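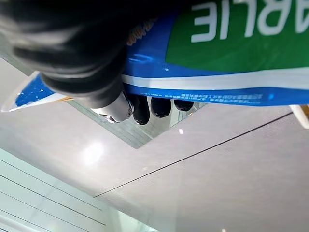
Open Day at the Wekow Handling Lab: Frequently Asked Questions

Last updated 21 August 2018

General

What is the open day?
A one-day visit to the grasping and packing cells at the Wekow Handling Lab. Visitors watch the robots work through a fixed schedule of pick-and-place runs on packaged goods and can put questions to the engineers between runs. The production floor next door is not part of the visit.

Who is it for?
Anyone with a technical or general interest in automated handling. Past visitors have included warehouse staff, machine builders, high school classes and retired toolmakers. No background in robotics is assumed, but the talks are given at a working level and the speakers do not slow down much.

Do I need to register?
Yes. Registration is by session and each session admits up to 20 people. Names are checked at the front desk. If your session is full, ask to be put on the waiting list; places open up most often in the last few days.

Is there a charge?
No. Parking is also free in the lot behind the building. The street in front is permit only.

The demonstrations

What will I see?
Two cells run during each session. The Rarkley cell handles packages in glossy plastic film, using a multi-fingered hand with dark, rubbery fingertips. The Ambrose cell handles rigid cartons with suction cups. Each cell repeats its task several times so that people standing at the back can move forward.

Why packages in plastic film?
They are difficult. The surface wrinkles, the shape changes under load, and the printed film reflects the overhead lights into the cameras. A carton has flat faces and predictable edges. A film package has neither, and the same item can present itself differently on every pick. Most of the lab's handling work since March has gone into this problem.

How does the hand hold a package?
It closes on the package from more than one side, with the fingers supporting it from underneath while the larger part of the hand bears on the top. Grip force is limited in software. The limit is set per item type and is deliberately low at the start of a run.

Where is the camera?
There is a small one on the wrist, close to the hand, in addition to the fixed cameras over the table. The wrist view is shown live on a monitor beside the cell. Depending on how the wrist is turned, the picture may be upside down. The software does not need it upright and we have left it as it is.

Can the robot read the labels?
Not in this demonstration. The wrist camera often has only part of a word in view, and small print is usually beyond it at working distance. Label reading is done by a separate fixed scanner in the Ambrose cell.

Does it ever drop things?
Yes. Drops are logged and the run continues. A drop during a demonstration is treated the same way as any other, and the operator will not stop to reset the cell unless something has landed outside the reach of the arm.

How many picks has the hand done?
The log for the current set of fingertips stood at 1493 attempted picks when this page was updated. That figure includes failures. The count goes back to zero when the fingertips are replaced.

Are the robots autonomous or is someone driving them?
Both modes are shown. The first half of the session is run by an operator using the Grititz hand controller. The second half runs from the planner without an operator input, although a member of staff holds the stop button throughout.

Can I try the controller?
Visitors aged 16 and over may try it at the end of the session if time allows. Speed is reduced for this. Expect a turn of a few minutes.

Practical matters

How long is a session?
Two hours, including a short safety briefing at the start. Latecomers cannot be let in once the briefing has finished – please allow time for parking.

What should I wear?
Closed shoes. Safety glasses are supplied and fit over ordinary glasses. Long hair should be tied back and lanyards taken off before the controller session.

Is the building accessible?
The lab is on the ground floor with step-free entry from the parking lot. Stools are available at both cells. The Ambrose vacuum pump is loud at close range; ear protection is kept in the rack by the door.

May I take photographs?
Yes, of the cells and the monitors. No flash, as it upsets the fixed cameras. Please do not photograph the whiteboards.

Can I bring my own item for the robot to pick?
Only by arrangement. Send the dimensions, weight and type of packaging at least a week ahead. Glass, liquids and anything over 2 kg will be turned down.

Who do I contact?
Mavis Abernathy handles visits and school groups. Leave a message for her at the front desk or use the contact form on the visits page. Technical questions sent through the form are passed to the cell engineers and answered in batches.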